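### 4.2 Keys, bags and what ends up on top

Second half of the results. Section 4.1 did the hallway, this one does the table. Same 29 homes, same diary sheets, same coding scheme (Kolo, see Section 3). All 1,798 entries were re-read for this section, once by each coder, and disagreements settled by talking them through. Slow.

Main point first. People in the study put bags and keys down together and pick them up apart. The bag gets dealt with later, the keys get needed sooner, and by the time somebody wants them something has usually been put next to them or over them. Soft things are the worst for this. A shirt sleeve, a scarf, the handle of the bag itself.

We split carried items into three kinds. Working labels only, they overlap at the edges:

- **Flat and small.** Keys, cards, coins, receipts. Slide around on a hard surface, vanish under anything.
- **Soft and full.** Shopping bags with clothes in them, laundry, towels. Change shape when put down.
- **Tall and stiff.** Boxes mostly. Stay where they are put, and end up as a kind of wall for everything else.

A table with all three kinds on it we called a mixed table. Mixed tables came up in 79 of the entries we marked for close reading. Not a big share of the whole, but these are the entries where people wrote the most, often over onto the back of the sheet. Complaints mainly. One said only "keys!!" and a time, 7:40.

Figure 2 has a mixed table. Orange and white woven bag in the middle with clothing in it, the red and white striped garment on top and coming over the rim. Tall cardboard box to the right of the bag. Keys lying on the black glass. We'd code the bag as open and full, the keys as visible, the box as upright. The striped garment is coded separately because it is past the rim, and past the rim is our cutoff — anything inside counts as the bag, anything over the edge counts as its own item.

**Figure 2.** Keys, filled shopping bag and cardboard box on a glass-topped table.
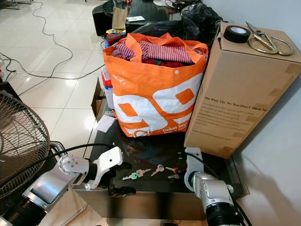 Marietjie Gumede disagreed with the cutoff when she read the draft, and said that a sleeve over the rim is still in the bag as far as the person who packed it is concerned, so counting it as a separate item inflates the mess and makes every laundry day look like a crisis. She would have coded by garment, not by edge.

Fair. We tried it her way on 100 entries in September and the totals for soft items did go down. But coders then had to guess how much of a garment was still inside, and agreement got worse. So the rim stays. Anyone reusing the scheme should know that full bags score high under it, and that a bag pushed down flat with one hand would score lower with the very same clothes in it.

Head covers next. Small finding, but it kept turning up. In the diaries, keys with a colored head were described by the color and nearly nothing else. "The green one." "Red is the shed." Plain keys got described by where they were last seen, or by what they were *not*. Figure 2 has both sorts, a silver key with a bright green rubber cover, one with a red head, one with a dark head, and a plain silver one. For our purposes the plain one is the interesting one. Diary writers with a single uncovered key in a covered set tended to treat plain as a color of its own, wich we hadn't planned for. We added a code for it late and went back over the early sheets.

Dark heads are a different problem. On light wood or a pale cloth, writers didn't mention trouble. On dark tops they did, several times, and the glossy ones came in for extra grumbling as the reflection gives you two of everything at a low angle. We didn't measure any of this. Surface was a write-in field and half the sheets left it blank.

Bags. Woven shopping bags were the most reused carrier in the study by a long way, and almost none of that reuse was shopping. Clothes to the laundry room, clothes to a sister's place, clothes to be given away that then sat by a door for weeks. Two handles, stands up by itself when full, doesn't mind being dragged. Diary writers liked them. What they didn't like was finding the thing at the bottom. In a bag of clothes the dark items seem to go in first and stay down, and several writers reported emptying the whole lot onto the table to get at one cloth. Which is how a two-kind table becomes a three-kind one.

Boxes got the least writing. A taped box on a table is waiting for something else to happen, and writers mostly didn't say what. They leaned things on it. Keys got pushed against its foot. In the sorting exercise (Piras sheets, Appendix B) participants asked to clear a mixed table left the box for last nearly every time, even when moving it first would of given them room to work.

A note on walls, as reviewers of the earlier version asked. The Kolo sheet has a line for what is behind the table, and coders fill it in for every figure as well. Large areas of color get entered, and so does anything narrow or dark in front of them, because small dark items are the ones that get lost from one view to the next. Figure 3 is entered as white wall, large green panel over part of it, narrow black strips at different angles. The strips stay as "strip, narrow, black" on the sheet. Coders were told not to guess at use from shape, and that rule holds for figures too. No kind assigned, so they don't feed into any of the totals above.

**Figure 3.** White wall with green panel; narrow black strips. 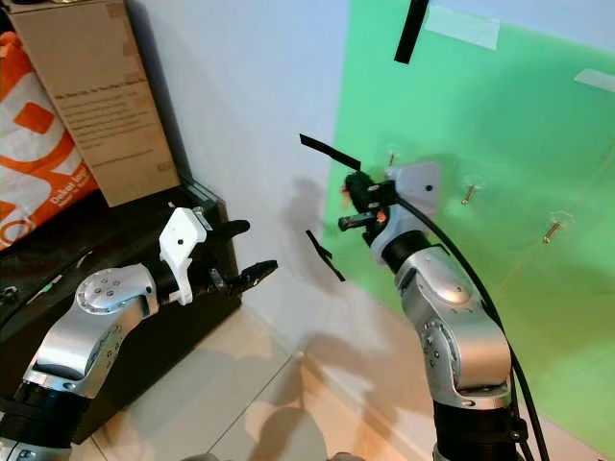 ### 4.3 Order of clearing

Clearing order was taken from the sorting exercise only, not the diaries. Thomas Pagano coded all of it, Marietjie Gumede checked a part. First item moved was a key or keys in most homes, then the bag as a whole, then loose clothing, box last. The exception is homes where the bag was already spilling. There the clothing went first, got folded or stuffed back, and the keys waited.

Folding vs stuffing we recorded but have not analyzed yet. Will go with the Gellero data in the follow-up.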